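Stollow Stitches

A labeled set of stills of simple wound closure, with notes on knots, tails, needle and thread

Version 2, Nov 23, 2022

Hi, and thanks for opening the README before the zip! I'm Fadime Akyol, I keep the labels for this set, and most of what follows is me trying to write down what I'd tell you if you were sitting next to me with a coffee. Stollow is 919 stills of short incisions being closed in pale tissue with black suture, plus one label file per still. The numbering goes up to 1,000 and has gaps in it. The gaps are stills we pulled for blur or for being near copies of their neighbors, so please don't write to me asking where 0412 went (two people have, I was very nice about it).

The stills are small and the label files are tiny. The whole thing fits on the cheapest thumb drive you own.

What I was after

I wanted a set where somebody had looked hard at the stitches. Plenty of image collections will tell you "suture: yes" and leave it there, and if you've ever tied one you know that's like labeling a bookshelf "paper." Is the knot sitting down flat or standing up? Where did the tails end up? Is that thread crossing the wound part of a stitch, or is it slack on its way to the next one? Those are the questions I get when I'm teaching, so those are the questions the labels try to answer.

The first version came out in April and only had knots and needles. Version 2 adds tails, loose strand, and the tissue notes, and it fixes a pile of mistakes that Pushpa Mishra found in one very long weekend of checking.

Close views and wide views

There are two kinds of still and you should treat them differently. Close views get you right up against the tissue. You lose the layout of the wound completely, but you get the surface: mottling, wet glints, how the color spreads away from the spot being worked on. I label these for tissue first and for stitches only if I can really see one.

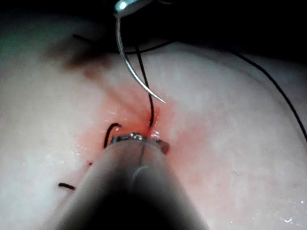

Close view. Reddening strongest at the jaw tip and fading to pink streaks; brownish-purple smudge at upper left.

Three things in the close views trip up new labelers.

Red is a gradient. Don't hunt for an edge, there isn't one. We draw two outlines, "strong" around the most intense area and "spread" around everything that's still pinker than the tissue around it, and we let them be sloppy. Elaine Aguiar and I did the same 50 stills separately to see how far apart we'd land, and on "strong" we were close enough to be friends. On "spread" we were not! Elaine follows every last streak outward and I give up early. Both sets of outlines are in the download, in the folder called double, so you can see for yourself what our disagreement looks like.

Smudges are their own label. If there's a dark streak sitting off by itself on the tissue, away from the reddened part, it gets "smudge" and nothing more. Don't call it a bruise, don't call it ink, don't call it old blood. You can't tell from a still and neither can I.

Glints are not thread ends. A wet surface throws off tiny bright dots all over, and at low zoom a row of them will fool you. Zoom in. If it's white and has no length to it, it's a glint, and we don't label glints one by one. There's a wet field in the label file with the values none, patchy and all over, and I use patchy for nearly everything.

Wide views

Wide views are where the stitches live, and honestly where I have the most fun. You see the incision end to end, the finished knots along it, and whatever is still in progress. I always work left to right along the wound, wherever the closure itself started. A still can't tell me which stitch went in first, so the number in the label is a position and only a position. s1 is leftmost. Please don't train anything to predict stitch order from s1, s2, s3, I will feel responsible.

For every stitch I give:

shape: cross, bulky, thin, or other
tails: how many I can see, and which way each one points, in words (up, down left and so on)
ends: short, long, frayed, hidden
sits: flat, standing, can't tell

You'd be surprised how different neighbors can be. It's common to have a tidy little cross on one side, a bulky knot with fuzzy ends standing up beside it, and then a thin one with its tail hanging down below the wound. I don't score them. Osvaldo Rezende wanted a one-to-five neatness rating and we tried it for an afternoon, and what we learned was that Osvaldo likes short tails and I like even spacing, so out it went.

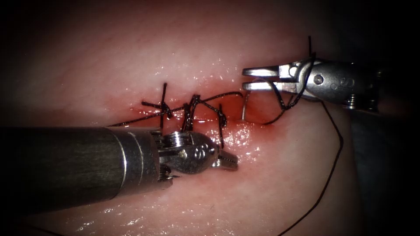 Loose strand gets its own label, called strand, and it's the one I'd most like you to read about before you use anything. A long piece of suture will often lie right across knots that are already tied. It touches them, it covers them, and it's black on black, so if you label by color alone you end up with one giant stitch shaped like a fishing accident. We trace the strand as a single line from wherever it first shows to wherever it's lost, straight over the top of any knot it passes. The knot underneath keeps its own outline, as if the strand weren't there. Yes, the outlines overlap. They're meant to.

Strand versus tail: a tail belongs to a knot and has a free end I can see. If I can't find a free end, and the thing just keeps going, it's strand. If I really can't decide I write unsure in the note field, and I'd rather you dropped those than guessed.

The needle

287 of the stills have a needle at least partly in the tissue. We label only the part you can see. No drawing the rest of the curve in by imagination, however obvious it looks (and it does look obvious, it's a curve, your hand wants to finish it). The label has a point for where the metal meets the tissue, called entry, even though on some stills it might well be the exit. I should have named it "meets." I didn't, and now there are scripts that depend on it.

Needles pick up reflections and so do the metal jaws beside them, so where silver crosses silver the outlines are my best effort. Pushpa's rule, which I've adopted, is to follow the thinner thing first.

Wound line

One line per wide view, drawn along the middle of the incision from one visible end to the other. A stitched section still counts as wound. If something covers part of it, the line stops and picks up again on the other side, and you get two pieces. Redness along the edges uses the same "strong" and "spread" labels as the close views, though on a wide view "spread" is often just a thin border.

Files

stills: the pictures, numbered
labels: one text file per still, same number
double: the 50 stills that Elaine and I both did, with our initials on the files
notes.txt: my running notes, unedited, includes some complaining
undmont_convert: a script from Osvaldo that turns our label files into the Undmont layout, for anyone who already has tools that read it

The script needs the stills and labels folders sitting side by side. If you move one it fails without telling you, which is on the list.

What's wrong with it

Dark corners. Lots of the stills fall off into shadow toward the edges, and I've stopped outlines where I stopped being able to see. If your outline goes farther than mine, you may just have a better monitor.

All the suture is black. I have no idea how any of this carries over to blue or violet thread, and I'd love to hear from anyone who tries.

The "sits" label is weak. Flat or standing is hard to judge from straight on, and I used can't tell a lot more toward the end than I did at the start. I got more cautious as I went, and I haven't gone back to even it out.

Tissue is labeled by how it looks, full stop. Nothing in the set says anything about depth, tension, healing, or whether a closure was any good. Please don't use it to grade a person's stitching.

Using it and fixing it

Use it for teaching, for research, for slides, whatever you like, and credit it as Stollow Stitches, version 2. If you correct a label, send me the whole label file with your initials in the note field and one line on what you changed. Úna Lenihan goes through corrections with me every couple of weeks and we take most of them. Tails are where we miss the most, so if you've only got an hour to spare and a sharp pair of eyes, start there. The middle knots are the worst for it, the short frayed ends especially, and I know there are some I've marked as one tail that ought to be two.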